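# Dressed to Play: What Happened to Tennis Style in Urstead

Ladan Zarei, with Thibault Hoarau and Bastien Guérin
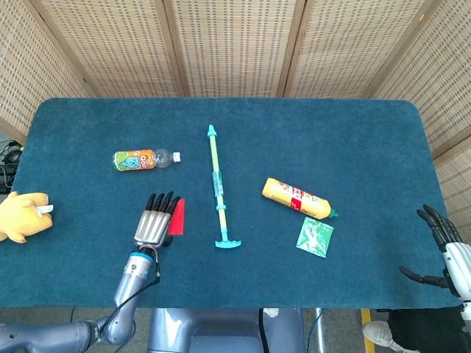
*Fig. 1. Drink bottle and toy water gun pump on a teal tabletop.*

## How we picked the topic

Our fashion studies class asked for a project on clothes people wear to do something, and all three of us said tennis at the same time! Thibault plays, Bastien sews, and I mostly collect old sportswear catalogs, so it felt like the perfect match. We wanted to know how players at the Prindgate club went from strict whites to the wild prints you see there now.

## What we did

We went through club newsletters from 2000 onward and handed out a short survey in July, during the summer tournament. We got 73 forms back, which thrilled us (Bastien had bet on far fewer). Then we interviewed Sandrine Leblanc, who ran the pro shop for years and remembers outfits better than scores.

## What we found

The all-white rule was dropped after a long fight over a lemon yellow skirt. Sandrine still has that skirt, and she let us look at the seams! It has a wide pleat at each hip and a hidden pocket for a spare ball, and Bastien has already drafted a pattern from it.

Survey answers were all over the place. Older players care most about collars and how a shirt sits when they serve. Younger ones talked about color and whether they could wear the same thing to lunch. Pleated skirts were loved by every age group, and visors got the most strongly worded comments, in both directions.

We also loved the part on local makers. Besnard was a small workshop in town that sewed team jackets with contrast piping, and Pistard made the knit headbands you see in so many of the newsletters. A Besnard jacket cost roughly 620 francs in the last price list Sandrine kept, and she says people wore them until the elbows went.

## Problems

Our survey question about shoes was badly worded, so we left those answers out. Men returned fewer forms than women, and we should have gone to the evening matches too.

## Next

Bastien is sewing 4 skirts from the lemon yellow pattern, each in a different weight of fabric, and Thibault will play in a matching shirt. Thierry Caron has offered us the display case by the library for the finished pieces. Hems are still to be done on two of them.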